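4.2 What people told us about their evening routines

We turn now to the diaries, which were in many ways the most enjoyable part of the study to read, and which gave us a much richer picture of how people live with a moisturizer than the skin readings could do on their own. Of the 424 adults who signed up in May, 420 kept the diary going to the end of the eighth week, and between them they wrote 1,547 free comments in the space we had left at the foot of each weekly page. We had expected a few words here and there. What came back was often half a page, in small handwriting, going up the margin and over onto the back.

Readers will remember from Section 3 that each person was given one of two unscented hand and body creams, both made up for us by the Prurnitz workshop in plain white jars. The first, which we call the Ekine cream, is a fairly heavy blend of shea butter and oat oil. The second, the Selcombe cream, is a lighter lotion with glycerin and a little squalane. The jars carried a number and nothing else, so that people would not be swayed by a name or a pretty label - though a good many of them went ahead and gave their jar a name of their own.

The strongest theme by far was timing. We had asked everyone to put the cream on twice a day, once after the morning wash and once before sleep, and the morning application was the one that slipped. People with small children wrote about it most often, and so did those whose work began before 6 a.m. One woman in the Ekine group put it very nicely when she wrote that "the morning belongs to everybody else in the house, but the night cream is mine." The evening application held up well in both groups, and it seems to have done so largely by attaching itself to something already there, such as taking out contact lenses, setting the alarm or reading a chapter in bed.

The second theme was feel, and this is where the two groups really parted ways. Those using the Ekine cream liked it a great deal on heels, elbows and shins, and a fair number said they would never put it anywhere near their hands during the day, when it left marks on paper and phone screens. Several found that it made their pajamas and sheets feel heavy if they got into bed too soon, and they worked out a little waiting period for themselves, usually spent sitting on the edge of the mattress. Those using the Selcombe cream hardly mentioned bedding at all. Their complaint was that it vanished so quickly that they were never sure they had used enough, and 91 of the comments from this group ask in one way or another how much is the right amount. We had given a written answer to that in the welcome packet (a blob the size of a hazelnut for each arm), but it clearly did not stay with people, and in any later study we would include a small scoop in the box.

A third and smaller group of comments dealt with smell. Both creams were free of added fragrance, but oat oil has a faint, bready scent, and opinions on it were split. Some found it comforting. Others asked, politely, whether the jar had gone off. We would gently suggest that makers of unscented products say a word or two about this on the packaging, because a person who has been told to expect no scent will naturally worry when they notice one.

All comments were sorted by hand by two readers, Nuria Admasu and Eldana Belay, working separately and then sitting down together over the ones where they differed. Most of those differences came from comments that touched on two themes at once, and we settled them by letting a comment count under both. The full list of headings follows the scheme laid out by Gashaw in an earlier diary study of soap use, with the heading for "shared products" dropped and a new one for "bedtime" put in its place.

We want to be careful about how far we lean on any of this. People who stay with a diary for eight weeks are probably tidier in their habits than most, and they knew that we would be reading every page. Still, the pull toward the bedroom as the place where skin care gets done was so steady across ages and across both creams that we feel comfortable carrying it forward into Section 5, where we set the diary themes beside the moisture readings.

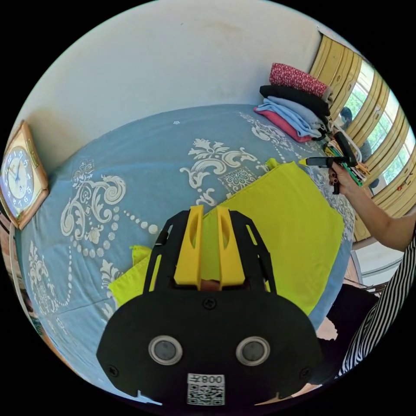 Figure 4. Hand-held gripper with yellow fingers, pointed toward a bed.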